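Does tidying up do what they say it does?
Speaker notes, Dalden Library evening talks
Tuesday, September 28, 2021

Slide 1: title

Wait for the door to close. Say hello, mention the fire exit, mention that questions can come at any point but long ones are better at the end.

Start with the claim as you usually hear it. Clear your house and you will sleep better, spend less, argue less and get an hour back every day. I have read this in newspapers, on the back of a cereal packet and in a leaflet from my own dentist. I would like to know where the hour comes from.

I am not against tidy rooms. My kitchen is fairly tidy. My complaint is with the promises attached.

Slide 2: the hour a day

Ask for hands: who has heard some version of "the average person loses an hour a day looking for things"? Usually most of the room.

I tried to follow it back. The magazine article quotes a book. The book quotes a website. The website belongs to a company that sells shelving and gives no source at all. Another version says it is a year of your life. Another says two and a half days a year, which is a very different amount of time, and I have seen both in the same article.

Pause here. People like to work out their own.

If you lose your keys for ten minutes you remember it all week. If you find them straight away you don't remember it at all. So asking people how long they spend looking for things is a poor way of finding out how long they spend looking for things. A diary would be better. Being watched would be better still, though I can see why few people volunteer.

Slide 3: the Ikley survey

Go slowly on this one, it is the middle of the talk.

The Ikley survey gets passed round a lot in this part of the country. It went to 784 households who had been on a weekend clearing course. 446 sent it back. Of those, 209 said they felt calmer at home than they had before.

The headline on the leaflet was "Nearly half feel calmer after clearing out". Do the sum on the board. 209 out of 446 is just under 47 per cent, so the sum is fine. Then do it again with 784 underneath. Now it is under 27 per cent.

Which is right? We can't tell. We know nothing about the people who didn't reply. They may have been blissfully calm and too busy to fill in a form. My guess is that people who got something out of a course are keener to write back to the person who ran it, but that is a guess and I should say so.

Other things the leaflet leaves out:
There was no group who didn't do the course.
The form went out two weeks afterwards. Ask me how I feel two weeks after a holiday.
The people running the course wrote the questions. One of them begins "How much calmer".

(If someone says "but 209 people feel calmer, isn't that good?" then agree. It is good. It still doesn't tell us what made them calmer. They also had a weekend with their phones off and lunch provided.)

Slide 4: the Eyvindsson method

Some of you will have done this one. Everything you own goes into one of four piles, and each pile has a colour. You handle each thing, say out loud what it is for, and put it down. You are supposed to do the whole house in one go, in a fixed order, starting with whatever is nearest the front door.

I did it in June with two rooms. It took all of a Saturday and a good bit of the Sunday. Things I noticed:

Saying out loud what a thing is for does slow you down, and I kept more than I expected to. The book says you will keep less.
The fixed order made no difference that I could see. I did the second room backwards.
The fourth pile, for things you will decide on later, was the biggest. It is still there. The book has a chapter on people like me and the chapter is quite rude.

One person and two rooms proves nothing, and I would say the same to anyone who stood up here and told you it had changed their life. Most of the evidence in the book is letters from readers, and I couldn't find one printed from somebody who gave up halfway.

Drink some water. Check the clock. If it is past twenty-five to, skip slide 5.

Slide 5: clutter and stress

Be fair here. There is proper research that finds people who describe their homes as cluttered also describe themselves as stressed. I don't doubt it. I do doubt the arrow people draw from one to the other.

Somebody with a new baby, a sick parent or two jobs will have a messier house and will be more worn out. The mess didn't do it. Take away the mess and they still have two jobs. Telling that person to sort out their airing cupboard is close to an insult.

It could also run the other way for some people. I know I stop putting things away when I'm fed up. When I cheer up I start again, and if I'd bought a book that week I would give the book the credit.

Slide 6: what gets bought

This slide always gets a laugh, let it.

I kept the receipts. Over two years of being interested in owning less, I spent 492 pounds. Boxes, labels, drawer dividers, a rack that goes over a door, three books, a course. The Genorine boxes were the worst of it. They only stack with other Genorine boxes, and only if the lids are on, and the lids are sold separately.

They're decent boxes. I am using them. But I cleared a cupboard in order to have room for the boxes, and that ought to have given me pause at the time.

Point to make: watch what a piece of advice asks you to buy. "Throw out what you don't use" costs nothing to follow. It also makes a very short book.

Slide 7: throwing away and buying back

Here the saving-money claim falls down for me. The rule you hear is that if you haven't used it for a year it can go. My tall ladder wouldn't pass. Neither would the sleeping bag, the big saucepan or anything else that comes out when the family visits. I got rid of a good saucepan under that rule and bought a worse one at Christmas.

The rule suits people who can afford to replace things. For everyone else, keeping a drawer of odds and ends is sensible, and people who grew up without much tend to know it. I wish the books were less snooty about this.

Also ask where it all goes. The charity shop in Dalden has a notice up saying it can't take any more until further notice. A bin bag in somebody else's back room has not disappeared.

Slide 8: what I think holds up

Don't let this become a list of tips, people can get those anywhere.

Having a fixed spot for keys, glasses and phone seems to work. It costs a bowl. I have no study to offer for that, only my own mornings, so treat it accordingly.

Clearing a floor you might trip on is worth doing at any age and needs no method.

Knowing roughly what you own stops you buying it twice. I own four tape measures. I can find one of them.

Beyond that I haven't seen anything to convince me. If you enjoy sorting things out, carry on, it's a perfectly good way to spend an afternoon. If you don't enjoy it, I have found no good reason for you to feel guilty.

Slide 9: questions

Repeat each question so the back row can hear. Leave this slide up until the lights come on. Handout with the sums from slide 3 is on the chair by the door.

Last question that came up when I gave this at Ikley, with the reply I gave, in case it is asked again:

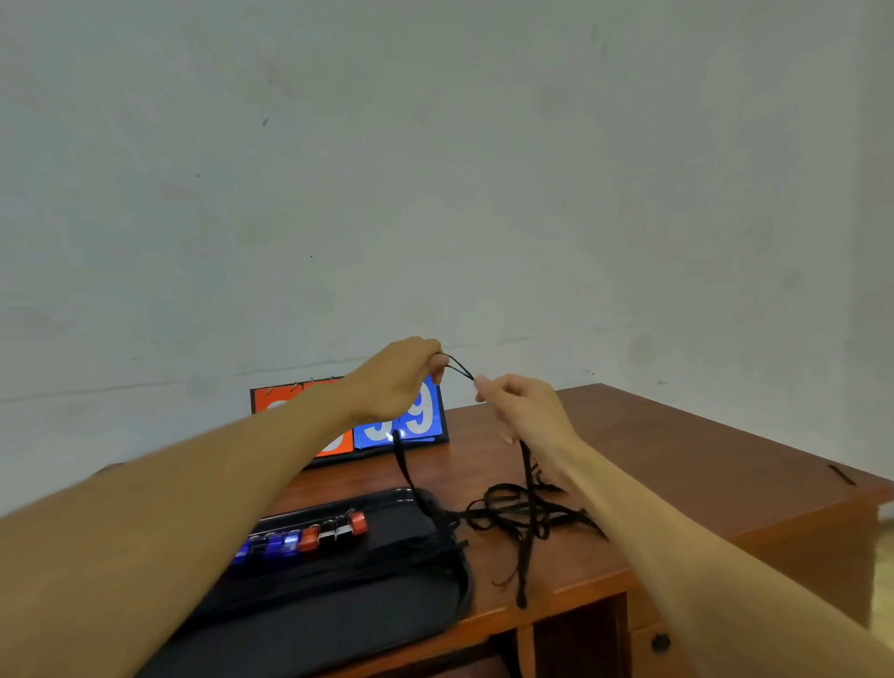
Would you trust the survey if everyone had sent the form back?

I'd trust it more than I do now, but it would still need a group of similar households who hadn't been on the course, and a second form six months later, before I believed the clearing out had made anyone calmer.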